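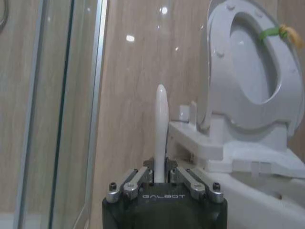
ok so my water bill came and it was $424. I live alone. I do not own a pool. A thread, because several of you asked and I have typed this story out in DMs four times now

for reference my bill is normally $53, give or take a couple bucks in the summer when I'm feeling sorry for the hydrangeas. so I opened the envelope standing in the driveway and said a word my neighbor's kid definitely heard

first thing I did was assume it was a typo. called the water department here in Trendmont at 8 in the morning, got a very nice lady who had clearly had this call before. she said the meter read is automatic, it goes out by radio, and it's almost never the read

she did tell me something useful though, which was to ask for the daily numbers. you can do that! I had no idea! they had my usage day by day going back over a year and she just emailed it to me while we were talking

I opened it on my phone in the parking lot at work and there it was, flat flat flat flat and then one day in October it goes straight up and stays there. 849 gallons a day. every day. including the long weekend I was at my sister's

that weekend was what got me. I'd been lying in bed going through my whole life like, do I take long showers? is it the dishwasher? am I a person who leaves the hose on? and meanwhile I was in another state eating my sister's chili and the number didn't budge

so if you get a big bill, look for a stretch when you weren't home. if the number's the same, it's a leak and you can stop feeling guilty about your baths

next step is the meter. mine's a Jasteck, it's in a little concrete box by the sidewalk with a lid that weighs as much as a car door. bring a long screwdriver to pry it up and LOOK before you put your hand in there. I had spiders. my coworker had a frog

under the flip cap there's a dial and a tiny triangle. the triangle is the leak indicator. you turn off everything in the house (ice maker too!! I forgot the ice maker the first time) and you go look at the triangle. if it's moving, water's going somewhere

mine was spinning like a little pinwheel. it was kind of cute. I stood there in my slippers at 9 at night with a flashlight in my teeth feeling sick

then you go find your main shutoff and close it, and walk back out to the meter. if the triangle stops, the leak is inside the house, past the shutoff. if it keeps going, it's between the meter and the house, so it's in the yard

I couldn't do this part for two days because I did not know where my shutoff was. I've lived here six years. please go find yours tonight, I mean it. mine was behind the water heater behind a Christmas tree box behind a different Christmas tree box
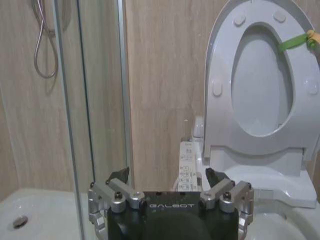

Américo Ramalho replied: Before you pay anybody, do the food coloring in the toilet tank. Ten drops, wait half an hour, don't flush, see if the bowl changes color. I had a flapper leak that ran up my bill for most of a year and the part was six dollars.

good advice and I did do it! did both of them, blue in one and green in the other so I'd feel like I was running a lab. no color in either bowl. I have to say I was rooting for the flapper. I wanted so badly for it to be a six dollar part

(if you don't have food coloring, people say coffee works, or a crushed up kool-aid packet. grape seems like the one you'd want)

I also put dry paper towels under every sink overnight. kitchen, both bathrooms, the laundry tub. all dry in the morning. the kitchen faucet is a Grollska I got on clearance and I was ready to blame it for everything, so Grollska, if you're out there, sorry

back to the shutoff. once I'd moved all the Christmas I got it closed (it took both hands and a rag, it had not been turned since the previous owners) and walked out to the meter and the triangle was STILL going

so it's the yard. the pipe that runs from the street to the house is called the service line, and I learned that night that everything on my side of the meter belongs to me. I had always sort of pictured the city owning it. they own up to the box. the rest is mine, congratulations to me

lots of you asked how I didn't notice a swamp. same!! I walked the whole yard in the daylight and it was dry. we have very sandy soil here so the water just goes straight down and says goodbye. my friend one town over has clay and when hers went she had a pond by lunchtime

what I had noticed, and completely ignored, was one strip of grass by the walkway that stayed bright green into the fall. I'd been PROUD of it. I sent a picture of it to my dad
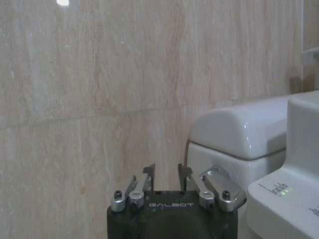 Toilet tank and the wall beside it.

ok the plumber part, which is where everyone wants numbers

I called three places. one wanted to replace the whole line without looking at it. one said they could come in two weeks. the third one said they'd send a leak locator first for $272 and then we'd talk, and I liked the sound of "then we'd talk"

the locator guy came at 7 in the morning with headphones and what looked like a microphone on a stick, and he just walked back and forth across my lawn listening. you have to be quiet. I stood on the porch holding my coffee and didn't sip it

after a while he stopped and stuck a flag in the ground and it was dead center in my beautiful green strip

he let me listen. it's a hiss, very steady, like a radio between stations. I've thought about it every day since. it had been doing that for weeks while I was watering the hydrangeas with a can to save money

they dug the next day. the hole was smaller than I expected, about the size of a bathtub and down past my waist. the pipe had a split along one side where a rock had been pressing on it for who knows how long. the repair itself took less time than the digging

the crew put the grass back in squares like carpet. you can see the seams but it's knitting. the dog next door, Kivi, is obsessed with that spot now and I have had to ask him nicely many times

few people have asked about insurance so let me do that here. my homeowner's policy covers damage the water does but not the pipe and not the water. so if it had come into the basement, yes. going politely down into the sand, no

there's also the service line add-on, which costs very little and which I had gotten a flyer for every single year and thrown away every single year, because it looks exactly like a scam. some of those flyers ARE kind of a scam. call your own insurance company and ask them if they have it, don't use the flyer. I have it now. it won't cover this one, obviously

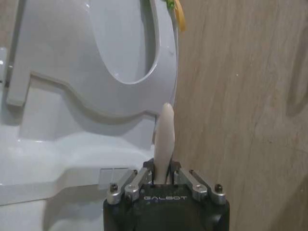
GETTING SOME OF THE MONEY BACK

this is the part I'd most like people to read so if you skipped down, hi

a lot of water departments will do what they call a leak adjustment. they don't advertise it. mine isn't on the website anywhere I could find. you have to say the words "do you have a leak adjustment" and then suddenly there's a form

what they wanted from me: the form, the plumber's invoice with the address on it, and a receipt showing it was paid. plus one normal bill after the repair so they can see that you really fixed it. that last one means you wait a month, so ask early

take photos of the hole. I only took one and it's mostly my boot. they accepted the invoice but the lady said photos make it go faster

also ask about the sewer side! my bill is water plus sewer and the sewer part is figured from how much water you use, on the theory that it all goes down the drain. mine didn't go down any drain, it went into the lawn. they took nearly all the extra sewer charge off, and that was the bigger half of the bill

on the water side they split it with me. you can only do it once every three years where I am, so if your leak is tiny, maybe think about whether you want to use it up

PAY SOMETHING while you wait. I paid my usual amount by the due date and asked them to put a note on the account so there wouldn't be a late fee. she was fine with it. get the name of whoever you talk to, write it on the envelope

other thing I'd ask for is alerts. mine will text me if water runs for 24 hours straight without stopping. it's free, it's been available the whole time I've lived here, and it would've caught this on day two. there was a checkbox for it in my online account. a checkbox!

I also read the meter myself now, first of the month, on the way to get the mail. I write it on the calendar in the kitchen like somebody's grandfather. I kind of love it

a couple of quick answers because the replies are getting long:

yes the water was safe to drink the whole time, I asked. pressure in the line pushes out. they flushed it after the repair and I ran the outside tap until it was clear

no I didn't notice low pressure. my shower has always been bad so I had nothing to compare it to. it's better now! I'm a little mad about how much better

yes you can do the triangle test if you rent, just ask first before you go prying up lids, and if it's spinning send your landlord a video with the time in it

and for the person who asked, the hydrangeas are fine, they had a great fall

new bill came this morning and it's back down to where it should be, so the form goes in the mail tomorrow. I'll add to this when I hear what they decide on the second month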